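Do those "eat this, save that" pantry plans really cut the grocery bill?

Posted in Household Budgets

Rhona Haldane
My sister-in-law has signed up to a meal planning thing called Kenari and swears by it. You type in what's in your cupboards, it gives you dinners for the month, and it claims you'll stop buying doubles. She reckons her shop went from $1,548 in January to $1,214 in February. I'm not convinced. January had the kids home and two birthdays in it, so of course it cost more. Has anyone used one of these for longer than a couple of months? I don't want to pay for a list I could write on the back of an envelope.

Lorne Gill
I paid for 11 months of it, so I'll save you the trouble. The first month looks brilliant and that's the month they quote back to you. What you're doing is eating down stock you already paid for. Once the cupboard is bare you have to fill it again, and my spending crept straight back to where it was.
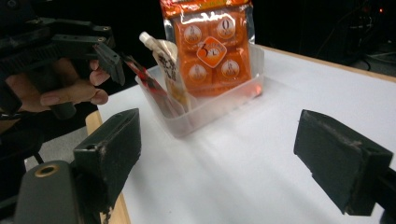 The other catch is snacks. It only tracks dinners, so anything the kids take to school or you nibble at 9 p.m. doesn't count, and in our house that's where the money goes. I kept my own receipts for one month and $553 of it was stuff the plan never knew I'd bought. Their support people told me to "log mindfully". I cancelled.

If you want to test it, keep three months of dockets first, leave out birthdays, then decide. Your sister-in-law's two months don't prove much either way.

povell_st
never used kenari but we do a stocktake before payday with pen and paper and it works ok. aldi for the basics. dont shop hungry

Rhona Haldane
Thanks Lorne, pretty much what I suspected. Envelope it is.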